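Travel > Winter > Cross-Country
Print this story | E-mail this story

Quiet tracks above Brernumach

Most people who drive up the valley in January are headed for the chairlifts at Metex. The turnoff to Brernumach comes four miles earlier, just past a gravel pit, and the sign is easy to miss. The village has no lifts. It has a groomed cross-country network, one grocery store, and a bus that meets the afternoon train.

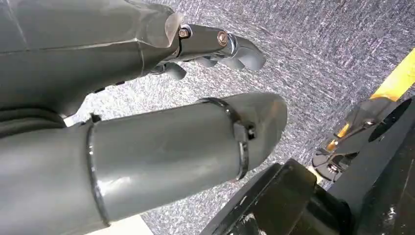 By Our Winter Sports Writer

The main loop starts behind the school at 739 meters and climbs gently through hay meadows to the Tijani farm. Beginners can turn around there. Past the farm the track enters the woods and gets steeper, with two downhill bends that ice over in the morning shade. I walked the second one.

At 1000 meters the trees thin out and the trail splits. The left branch runs level to the Cudden hut, where soup and dumplings are served until three. The right branch is for strong skiers and drops back to the river by a much longer route.

Classic tracks are set on both sides of the loop, with a skating lane down the middle. Grooming is usually finished by eight. A day pass is sold from a machine at the trailhead, which takes coins and cards. Rental skis are available in the village, but the shop closes at lunch and larger boot sizes go early on Saturday.

Rooms are plain and most include breakfast. Anyone who wants a pool or a late bar should stay in Metex and take the morning bus over. 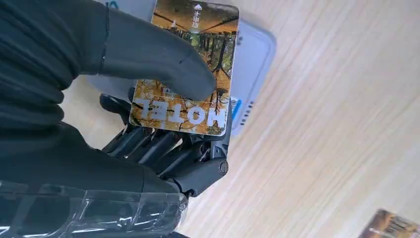

One regular guest said she had given up on the Metex trails because of the walkers and dogs, and that she now skis at Brernumach every winter, "even when the snow is thin by the river." She recommends starting at the upper parking lot in a poor year and leaving out the meadows altogether.

The upper lot is plowed daily. Chains may be required on the last stretch of road.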